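About Ludilell

Ludilell reads court filings in disputes between companies and the people who work for them, put money into them or used to run them. We write up what the papers say and send it to subscribers. We began doing this after too many mornings of reading the same lawsuit story on six sites, each one citing the next, with no case number on any of them. 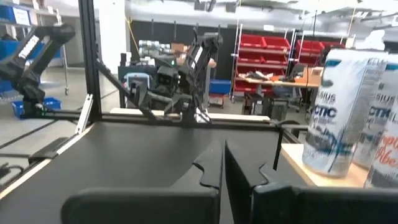
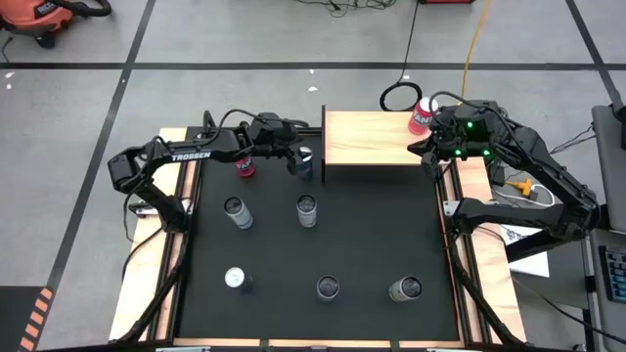
Do you take a position on who is telling the truth in a lawsuit?

We don't. A complaint is one side's account, written by a lawyer who is paid to make it sound bad. The answer to a complaint is the other side's account, written the same way. We say which document a claim comes from, who signed it and what stage the case has reached. If a judge has ruled on the point, we say so, and if the ruling is under appeal we say that too.

What we are doubtful about

Dollar figures, mainly. The number in a headline is usually the number somebody asked for, and asking costs little more than the filing fee. Many complaints don't name a total at all, and the one that gets printed came from a press release. We give the figure if it's in the filing, with the page it's on. Otherwise we leave it out, and some readers write in to complain that our reports are dull.

We are also wary of the phrase "settled for an undisclosed amount." It gets read as guilt by one half of the audience and as a shakedown by the other. Mostly it means both sides got tired of paying. Unless the terms are public we don't guess.

And statements from company spokespeople. We print them, cut to the sentence that answers the question, when there is one.

What's in the archive

The archive holds 1145 case summaries. Of those, 107 carry a correction, and each correction stays at the top of the summary with the old wording left in place below it. A low correction count would make us nervous. Cases that have gone quiet are marked as quiet, and we check the docket again every April.

Sealed filings are not in there. People offer them to us fairly often and we send them back.

Who pays for it

Subscribers do. Law firms can subscribe at the same price as anyone else, and they get the same summaries at the same hour. We don't run ads from firms looking for plaintiffs. We were once part-owned by Zenwood, a business publisher, and bought that share back, so we no longer cover Zenwood's own disputes at all. You may think that is overdoing it. We'd still suggest reading what we say about publishers with some care.

The site is run by four editors, none of whom is a lawyer. Two outside readers at Sikder check our summaries against the filings before they go out. They catch a lot, though plainly not everything. The search tool is licensed from Mimby and is only fair with hyphenated names, so try it both ways.

None of this is legal advice. If you are being sued, or thinking about suing, please talk to someone who can read your papers.

Contact the editors | Corrections | Subscriptions | © Ludilell | Back to top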